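Search the book Search Enter a term or section number

Chapter 7
Release Planning and the Launch Window

7.1 Introduction

A finished game is not yet a released game. Between the point at which a build is declared complete and the point at which a player can start it, a studio has to pass platform certification, obtain age ratings for each territory, deliver store assets, prepare server capacity, and agree on a date with every party that has a claim on it. Release planning is the part of production that orders these tasks and assigns them owners.

Chapter 6 treated the schedule as an internal document. In this chapter the schedule becomes a set of commitments to outside parties, and the cost of changing it rises accordingly. A feature moved from one sprint to the next costs the team some replanning. A release moved from one month to the next may cost a store placement, a print run, and a block of paid advertising that cannot be resold.

The running case is Brovemari, a cooperative exploration game built by the studio Nanau and published by Menzies. It was planned for simultaneous release on PC and two consoles. Nanau had shipped one earlier title, Trulura, on PC only, and many of its planning assumptions came from that project. Several of them did not hold.

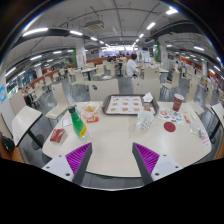 7.2 Terms used in this chapter

Release candidate. A build that the team believes could be shipped without further change. A project normally produces several.

Submission. The delivery of a release candidate to a platform holder for certification. Each submission has a slot, and a missed slot has to be booked again.

Day-one patch. An update made available at the moment of release. It is tested separately and has its own submission.

Launch window. The range of dates within which a release is commercially acceptable to the publisher. The release date is a single point inside the window.

Date lock. The point after which the release date can be changed only with the written agreement of both studio and publisher. In the Brovemari contract the date lock was set at 33 days before release.

The distinction between window and date matters because the two are set by different people using different information. The window is chosen from market data: competing titles, school holidays, store promotions. The date is chosen from production data: open defects, certification time, staff availability. When a publisher announces a date before the production data exists, the window has in effect been reduced to one day.

7.3 Working backward from the date

The usual method is to fix a provisional date and subtract. The planner starts with the release, subtracts the time needed for store processing, then the time for certification, then an allowance for one failed submission, and arrives at the latest acceptable day for the first release candidate. Friederike Kramer, production lead on Brovemari, drew up the first plan in January and allowed 19 working days for certification on both consoles - a figure that included one resubmission on one platform and none on the other.

The plan had no allowance for a failure on both. Console submissions share most of their code, so a defect in save handling or in user sign-in is likely to fail on each platform. The two risks were entered in the plan as if they were independent. Section 7.6 shows how to treat them as linked.

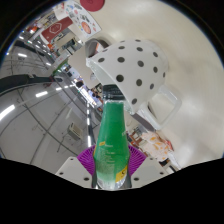 Reading time for this chapter: 33 minutes

7.4 Defect counts and the decision to submit

A team rarely submits a build with no known defects. At the date of its first release candidate, Brovemari had 575 open entries in its defect database. Of these, 300 had been classified as cosmetic and were excluded from the submission decision. The remaining entries had to be sorted into those that would fail certification, those that would be fixed in the day-one patch, and those that would be left alone.

Classification was done by Mwangi Lema, the quality lead, with one engineer from each platform team. Their working rule was that a defect could be moved to the patch only if a player without a network connection could still finish the game with the defect present. The rule is strict, and it kept the patch small. It also delayed the first submission, as several defects in the late chapters of the game had to be fixed in the main build.

The review meeting of 21/06/2022 is reproduced in Appendix C. Readers should note how little of it concerns the total number of defects. Most of the discussion is about the rate at which new ones were being found. A low count with a rising discovery rate is a weaker position than a high count with a falling one - the first indicates that testing has only recently reached the faulty areas.

7.5 What this chapter covers

Section 7.6 develops the backward schedule in full, including linked risks. Section 7.7 deals with age ratings and territory differences. Section 7.8 covers server load estimates for games with an online component. Section 7.9 describes the announcement of a delay and the order in which partners should be informed. The exercises at the end use the Brovemari schedule and require the tables in Appendix B.

Readers who have not worked with a defect database should review Section 5.4 before continuing.

Related sections
5.4 Recording and classifying defects
6.2 Milestones and acceptance criteria
6.8 Estimating remaining work
8.1 Support after release
Appendix B Schedule tables
Appendix C Meeting records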